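## The Watch That Thinks You Slept Badly

At 6:40 in the morning Funmilayo Ibrahim's wrist told her she had slept badly. She felt fine. By lunch she didn't, and she blames the wrist.

Ibrahim teaches high school chemistry and bought a Skodstead sleep band in January, after a cousin wouldn't stop talking about hers. It gives her a score each morning and a line of advice to go with it. For a while she enjoyed it, the way people enjoy a horoscope that happens to be going their way. Then the scores sank, and so did she.

"I'd wake up and lie there waiting for the number," she says. "If it was under 60 I'd cancel things."

I have worn three of these gadgets for this story, two on one arm and one on the other, and I can report that they rarely agreed on whether I had been asleep at all. The Skodstead band gave me a long stretch of deep sleep on a night when the Rodum ring had me tossing until three. The Pisov clip, which costs $400 and fastens to a pajama collar, recorded a nap I took while driving to Ohio. I was awake for Ohio.

The companies have answers for this. Every body is different, they say, and the scores get better the longer you wear the thing, and anyway what matters is the trend. Maybe so. But a trend made of bad guesses is a wobbly thing to plan a life around, and I noticed that the advice never once suggested taking the device off.

Most wearables don't measure sleep. They measure movement and pulse, sometimes skin temperature, and work backward. A sleep lab puts electrodes on your scalp, and even there two trained people reading the same night can disagree about where one stage ends and the next begins. The band on your wrist, with far less to go on, hands you a whole number and no shrug.

Worrying about sleep is old, of course. I own a household manual, a reprint of one dated 1686, that blames poor rest on cheese, damp walls and reading in bed. It recommends lettuce. I tried the lettuce and scored a 71, my best of the month.

What has changed is the sales pitch. Chukwu, the newest name in the business, wants $2000 for a mattress cover that warms and cools itself by the hour, and its brochure talks about "sleep performance" as if we were all up for a bonus. The brochure also leans hard on the word "precision," which turns up on nearly every page. I asked how precise. I was sent another brochure.
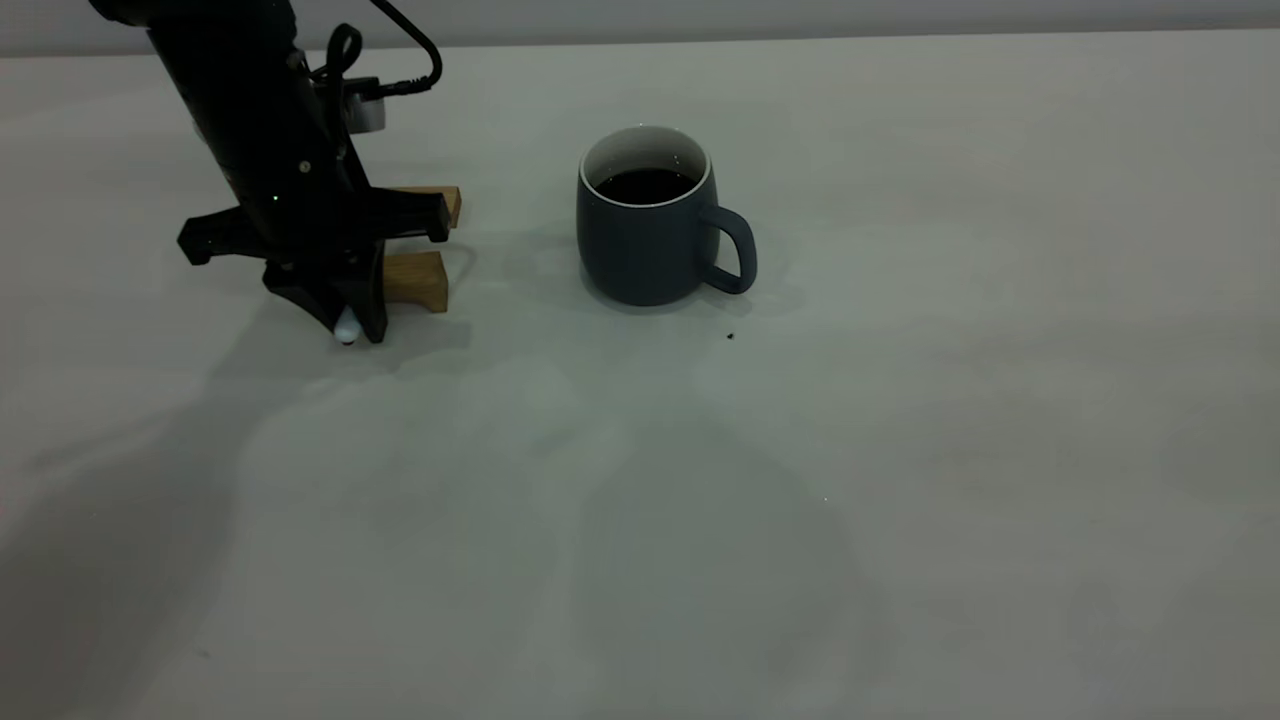
*A black two-fingered gripper above a pale gray tabletop.*

Some people do get good from these things. A man I met in a waiting room told me his ring's odd readings sent him to a doctor, who found apnea, and he now sleeps with a mask and hasn't felt so well in years. I believe him. I'd also point out that his wife had been telling him about the snoring for a decade, free of charge.

Ibrahim's band is in a kitchen drawer now, with the takeout menus. She goes to bed when she's tired. She still wakes up at 6:40.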